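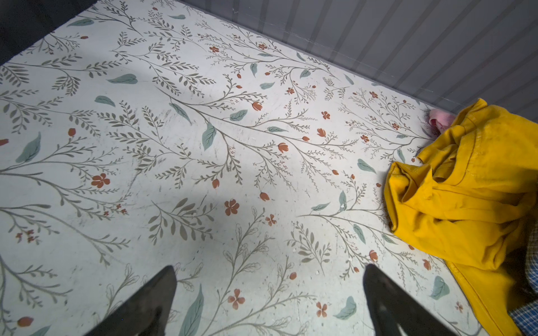 Branches, teal-blue leaves and rust-orange flowers repeat across the off-white print.

Refitting the Cabin Between Heavy Checks

Otomeo's narrowbody fleet goes back into service with new seat covers, new carpet and the same seats

Airline cabins age faster than the aircraft around them. A fuselage that has flown for fifteen years may be less than halfway through its working life, while the carpet at row one has been replaced many times over. Otomeo, the regional carrier, has spent the period since June working out how much of a cabin can be renewed without taking an aircraft out of service for a full refit.

The answer it settled on is a 4-night programme carried out at Bokel, where the airline leases a single bay. Each aircraft arrives after its last evening sector and is released for the morning, so the work is split into blocks that leave the cabin fit to fly at the end of every shift. Seat covers are changed on the first two nights, carpet on the third, and sidewall panels and curtains on the last.

Laurier Sawatzky plans the input. Her schedule runs to 34 task cards per aircraft, most of them short. The longest is the aft galley floor, where the old covering has to be lifted and the sealant beneath it inspected before anything new goes down.

"The floor is where the time goes," she says. "Seat covers are predictable. You know how many you have and how long one takes. With the galley you lift the edge and then you find out what sort of night it is."

If corrosion is found under the covering, the card is stopped and the area is closed up with a temporary finish. Repair is then planned for the next base check. Two aircraft have so far been handled this way.

Covers and paperwork

The seat covers are cut and sewn by Grotaria, which also supplied the previous set. The shapes have not changed, and the existing foam cushions are kept unless they have lost thickness. Keeping the foam does not remove the need for testing. Cover, fire-blocking layer and foam are approved as a combination, and a change to any of them means the combination has to be burned again in the laboratory.

Grotaria submitted 6 combinations. The differences were small: two weights of fabric, two backings and a change of thread. One failed on burn length and was withdrawn. The lighter of the approved fabrics was chosen for the main cabin and the heavier for the front rows, where the covers are cleaned more often.

Weight was reviewed at the same time. The old covers had been patched and relabelled over several years and no longer matched the figures held in the records. Sawatzky had one complete set removed and weighed. The saving with the new set is modest, and the airline has not used it to alter any performance figure. It has, however, corrected the record for each aircraft as it passes through.

The pattern question

Design work went to the Þórarinsdóttir studio, whose brief was narrow. The colours had to sit with the existing sidewalls, which are a warm grey and were not to be replaced unless cracked. The pattern had to hide joins, and any panel had to be replaceable from stock without matching it to its neighbour.

A dense repeat meets the last two conditions better than a plain surface. On a plain panel, a replacement part shows up at once beside one that has had years of cabin light. With a small, busy pattern the difference in tone is harder to pick out. The drawback is in cutting, as more material is wasted when the repeat has to line up at a bulkhead. The studio's solution was to let it run out of line wherever a metal trim strip covers the join.

Doğukan Dursun, who leads the night shift, was sceptical about the trim. The strip is held by clips that tend to break on removal, and the first aircraft used up most of the spares. He asked for 300 more before the second arrived, along with a plastic wedge to replace the flat blade the team had been using. Breakages fell after the wedge was introduced.

Curtains gave less trouble. The new ones are shorter by the width of a hem, which keeps them clear of trolley wheels. The curtain tracks were cleaned and refitted.

The remaining aircraft will pass through Bokel over the winter timetable, when the late sectors are thinner and the bay is easier to fill. The galley floors deferred from the first inputs are planned into the spring base checks, and the task cards for them have already been written.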